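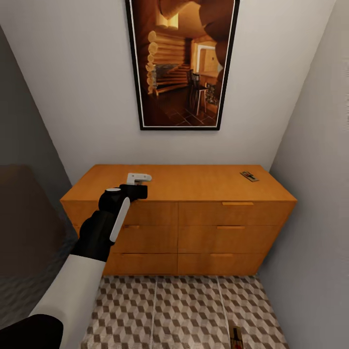
*A simulated bedroom task in Grerero: the arm holds a small white object at the dresser, with a mousetrap at the far end of the top.*

**Sasstead releases planning update for its Grerero simulation software**

HISAR - The Sasstead robotics laboratory has released a new version of Grerero, the software it uses to plan and test the motion of robot arms in simulated homes. The release, issued in May, replaces the part of the program that decides how an arm should move once it has picked something up. It also adds a tool for reviewing failed runs.

Earlier versions of Grerero treated the arm and the item in its gripper as separate bodies. A path could be approved for the arm while the held item passed too close to a surface or to another item. In the new version, the held item becomes part of the arm's shape as soon as the gripper closes, and every later movement is checked against that combined shape. Irregular items benefit most from the change, the laboratory said in a statement accompanying the release.

The planner now also accepts a separate clearance setting for each item in a room. A user may allow the arm to pass within a short distance of a drawer front, for instance, while requiring a wider margin near a mousetrap. Under the previous system, a single margin applied to everything, and users who raised it often found that the planner could no longer reach a crowded surface at all.

"Household rooms are narrow, and furniture is placed against walls and into corners," the statement said. "A planner that keeps the same distance from every object will either refuse useful work or accept risks it should not accept."

The laboratory tested the update on a set of 384 simulated rooms, each with its own arrangement of furniture and small items. The set includes bedrooms, kitchens and hallways. Each room was run with four starting positions for the arm. According to the laboratory, the new planner returned a usable path in about 300 milliseconds for most placement tasks, which is short enough for the path to be recalculated while the arm is moving.

Rug patterns, framed pictures and wood grain are varied across the set as well. These details have no effect on the planner, which works from the known shape of each object. They are used by the perception module, which must find the same objects from camera views alone. A picture on the wall may itself show furniture, and the module is expected to leave such furniture out of its map of the room. The laboratory said that work on this problem is continuing and that the perception module is unchanged in the current release.

The review tool, named Ahn, records the planner's decisions alongside the simulated camera view. When a run fails, an operator can step back through the record, see which paths were considered and read the reason each was rejected. Records can be exported and replayed on another machine with the same version of the software. Ahn keeps the last 50 runs by default - a limit that can be changed in the settings file.

Existing projects will open in the new version without conversion. Users who have written their own clearance rules should note that the old single-margin setting is still read, but it is now applied only to objects that have no setting of their own. The laboratory advises checking these projects before they are used to control a physical arm.

The update is available to current Grerero users through the regular download page. A revised manual, with a new chapter on clearance settings, is included with the software.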